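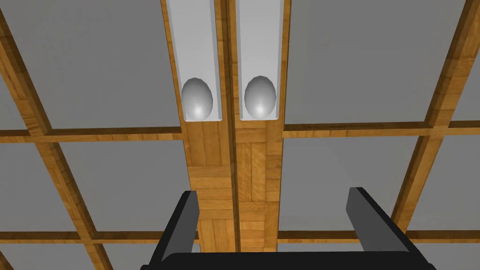
Silver eggs rest in white channels ahead of the open gripper in Dinisell's simulated cell.

Egg Handling Cell Gets Its Setup Checks on Screen First

BISTANO - Dinisell has finished a new setup and care routine for the Hustano, its two-fingered egg handling cell, and the first part of it takes place entirely in simulation. The company said the routine will be used when the cell is installed at the Chamoun packing plant in February.

The Hustano picks up one egg at a time from a channel and moves it to a tray. Most of the trouble in the first trial unit came from the fingers. They would slowly drift off center, so that one of them reached the shell before the other and pushed the egg along the channel. The arm then closed on the wrong part of the shell or missed it.

Hanan Atallah, who leads setup work on the cell, said her team used to correct this on the plant floor, with the line stopped and an operator waiting.

"We would move a finger, run it, move it back, run it again," Atallah said. "You could lose a morning to that. Now we get the numbers from the model and go in with a starting point."

The model has a full arm and gripper, the channels, the floor and the room around them. A technician begins by opening the gripper all the way and lining up the palm with the channels. The channels in the model are straight and have a flat floor, and the eggs are set with the long axis running along the channel. The technician then lowers the gripper over one egg and closes it slowly until the first finger makes contact. If the second finger is late, the offset is changed and the test is run again.

Each new offset has to hold up through 500 simulated picks before it can be loaded into a real controller. The run starts at the end of the working day and the log is read the next morning. Any pick in which the egg rolls or turns before both fingers are on it counts as a failure, even if the gripper lifts it in the end.

Atallah said the eggs in the model are given a plain metallic finish. Shell color makes no difference to the contact test, and the gray surface makes a small turn easier to see during playback. Shell strength is handled in a separate test on the real machine. 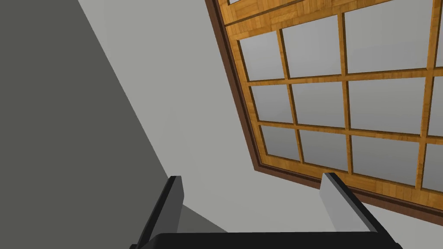

The arm is also taken through its full range before the offsets are saved. The wrist is turned away from the channels, tipped up toward the walls and brought back, with the gripper open and empty. When it returns, the palm should line up with the same channel as before. In the trial unit it did not always do so, and the team spent weeks adjusting fingers when the error was coming from a wrist joint.

Qusai Khasawneh, a service technician at Dinisell, found the cause. He noticed that the gripper stayed true through a long run of picks and went off only after the arm had been parked. The parking move turned the wrist farther than any picking move did, and the zero point for that joint had been entered wrong.

"I had changed those finger pads 2 times by then," Khasawneh said. "There was nothing wrong with the pads."

The parking move is now part of the check, and the wrist is zeroed before anyone touches the fingers. That order is printed on a card that will be fixed inside the door of the control cabinet.

On the real cell, setup continues with the power locked out. The pads are wiped with a damp cloth and left to dry, and the screws that hold each finger to the palm are tightened in turn, a little at a time. The technician slides the fingers by hand to feel for grit in the rail. Power goes back on, the wrist is zeroed, and the offsets from the model are loaded. A hard test egg is used for the first picks. Real eggs follow only after the test egg has been lifted and set down cleanly in every channel.

Plant staff will do the daily care. They wipe the pads at the start of each shift, check them for cuts, and brush out the channels where bits of shell collect. A quick pick with the test egg follows. If the egg moves before it is gripped, the cell is stopped and the result is written in the log. Operators are asked not to change the offsets themselves.

Pads are to be replaced after 24 days of running, or sooner if there is a cut in the gripping face. Both pads are changed together. A new pad next to a worn one closes unevenly, Khasawneh said, and the egg gets pushed to the worn side.

The Chamoun plant will start with one cell. Dinisell said 5 operators there will be trained on the daily checks, first with the simulated cell and then on the machine. In the simulated sessions, an instructor will put in a fault, such as a bad wrist zero or a finger set too far out, and the operator will have to decide whether to keep running or stop and call for service. Finding and fixing the fault stays with the service technician.

Some work remains before the move. The model does not yet include pad wear, and the team has been entering it by hand from measurements taken on the trial unit. Atallah said she wants at least one more set of worn pads measured before the cell ships. The trial unit will stay in Bistano for spare parts testing.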